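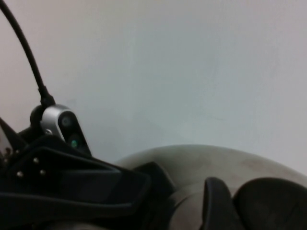

Off-white that won't go blue or pink: what are people using?

60 comments
2 shares

tillh_pruduvport
Jun 22, 2021
We're repainting the back half of the house and I need to settle on an off-white. Matte, low sheen at the most. The trouble is every white I've tried changes colour depending on where you stand. The wall in the photo is the sort of thing I mean: cool grey-blue over most of it and then it drifts to a pinkish beige up near the top left corner. It's soft and I know most visitors wouldn't pick it, but once you've seen it you keep looking.

House is a 1960s brick veneer in Pruduvport, rooms face south, eucalypts along the fence. Ceilings are flat white and staying that way. I've got sample pots from Brandes of two different Rikine whites and neither looks like the card. Is this a tint problem, a light problem or a me problem?
Till Hollmann

gumnutgrey
Light problem. South-facing rooms get sky light all day and hardly any direct sun, so everything goes cool. Any grey in the tint gets pushed toward blue. Go warmer on the card than you think you want. It'll look like custard in the shop and come up neutral on the wall.

m_arbour
Agree with going warmer but custard is a fair risk. We did exactly that in our hallway and in the evening with the lamps on it is yellow. Not cream, yellow. I'd go half strength of a warm white first.

What globes do you have? If they're the warm ones you'll be fighting the daylight no matter what's in the tin.

tillh_pruduvport
Warm white downlights in two of the rooms, and a cool one in the laundry that came with the house.

m_arbour
Then sort the globes before you buy paint. Swap them all to the same colour temperature, live with it for a fortnight and look at your samples again.

scraperdave
Painted houses for a living until my shoulder went. Four things.

Paint the samples on board, two coats, with a white border left around the edge. If you put them straight on the wall you're comparing them to the old colour and your eye will lie to you.

Move the boards. Put them next to the window, in the corner, down near the skirting. Corners pick up colour from the wall beside them and from the floor. A timber floor with a red stain will throw pink a fair way up a pale wall.

Look at them at breakfast and again after tea.

Don't try to match a card. The card is printed or sprayed on paper and it's the size of a biscuit.

gumnutgrey
Disagree on the border. I paint right to the edge and hold the board against the architrave, because that's what it will sit next to. A white border just makes every off-white look dirty.

scraperdave
Architrave's fine if the architrave isn't changing. Half the time people redo the trim after and wonder why the walls went green.

Nelly Nina
We had this in Plamevholm with a bedroom and the pink was coming from outside. The neighbour has a terracotta wall two metres from our window and in the afternoon it bounced straight in. Curtains fixed most of it. I'd already bought the second lot of paint by then, so check the view before you spend anything.

Are you using the matte or the low sheen in Rikine? I found the matte marks if you so much as lean a broom on it, and when you wipe it you get a shiny patch.

tillh_pruduvport
Samples are both matte. No terracotta next door, just a green Colorbond fence and the trees. The floor is carpet in two rooms and old jarrah in the passage, so Dave might be onto something with the red.

brushlicker
Unpopular opinion but you can spend too long on this. Pick a white off the top row, get it on, hang some pictures. A bare wall is always going to show you every shift in the light. I've painted three houses the same off-white and had three different walls and I liked all of them.

m_arbour
Easy to say if you like all of them. He's asking because he doesn't.

brushlicker
Fair enough. I'd still only do one room first.

wattlewood
Second the one room idea. Also, if you're buying for several rooms, get the whole lot tinted at once and box it (tip all the tins into a big tub and stir). Our last two tins came from a different batch and there's a line behind the lounge door where we changed over. My husband can't see it. I can.

And wash the walls first. Sugar soap, rinse, let them dry properly. Ours had years of heater grime on the upper part and the old colour was nothing like I remembered once that came off.

scraperdave
Good point about the grime. Prime over any patching too, or the filler will flash through matte and you'll think it's a colour change.

gumnutgrey
How many litres are you looking at, Till? If it's only the back rooms you might get by with one big drum, which solves the batch thing.

tillh_pruduvport
One drum should do it if I'm careful. Plan is: new globes this week, wash the walls, boards with two coats of each. I'll do one board with a border and one without and see who's right. There's a third Rikine white on the warmer side I'll add, at half strength. Brandes said they can do that in a sample pot if I ask at the counter.

Nelly Nina
Ask them to write the formula on the lid. Mine didn't and I had to take in a chip off the wall to get a touch-up tin made. It was close but you can see it by the light switch.

scraperdave
Keep the lid as well.

3,342 views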